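Wrist camera vs. fixed camera for a two-finger gripper (sim, cube pickup)

kmugo
I'm comparing two camera setups in simulation before I commit to mounting hardware. The task is a two-finger parallel pick of a red cube with other red cubes nearby as distractors. Controller is a plain Cartesian impedance loop, same gains in both runs. Setup A is one fixed overhead camera. Setup B is one camera on the wrist, looking down past the fingers. Each setup got 690 attempts.

The wrist camera wins on final alignment and loses on target selection. With A the fingers come down off center often enough that one of them lands on top of the cube. With B that failure almost goes away, but the policy sometimes commits to the wrong cube early and never recovers.
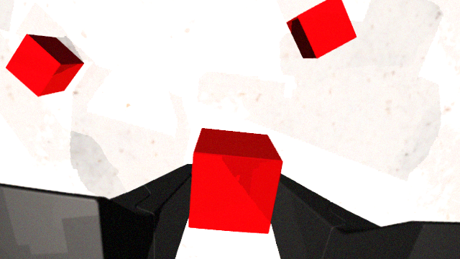

My current guess is that the wrong-cube commits come from the approach height. Once the wrist is low, the target fills the middle of the view and the others are out near the borders, so there is not much left to compare against. I have not tested this yet. Light position is fixed, surface is a white stone texture.

Kheri Mugo
Fletley

tarn_weld
White surface is going to hurt you. The highlights clip and you lose texture exactly where you want it for scale. Drop the light intensity before you change anything about the approach.

kmugo
Clipping is there in A as well, and A doesn't pick the wrong cube nearly as often. I'll run it with the light down, but I don't expect it to explain the difference.

ostler4
Same lens in both? If B is wide and A is narrow you are comparing lenses.

kmugo
Same resolution, different field of view. B is wider. Fair point, I should have put that in the first post.

ostler4
Then I wouldn't call it a camera placement result yet. Match the field of view or report both.

pellworth
Disagree with ostler4. Nobody mounts the same lens overhead and on a wrist. If the question is which setup to buy, compare the setups as they would be built. We did this on the Zarnholm cell and ended up with both cameras. The overhead one picks the target and hands over a pose, then the wrist one closes the last bit. It took 3 days to get the handover stable, mostly extrinsics.

tarn_weld
Two cameras also means two calibrations to keep up. On our Hellville line the overhead mount drifted and it was over a week before someone caught it.

pellworth
Check it against a fixed tag at startup. Takes seconds.

kmugo
Ran B again, 4 seeds, light intensity halved. Wrong-cube rate did not move by anything I would trust. Then I raised the height where the target gets locked and left everything else alone, and it dropped clearly. Matched field of view is queued next. If that comes out flat I'll try the handover.

ostler4
Post the lock height when you have it. Also the finger length, otherwise the number is no use to anyone with a different gripper.

Back to top | Contact the moderators | Posts remain the property of their authors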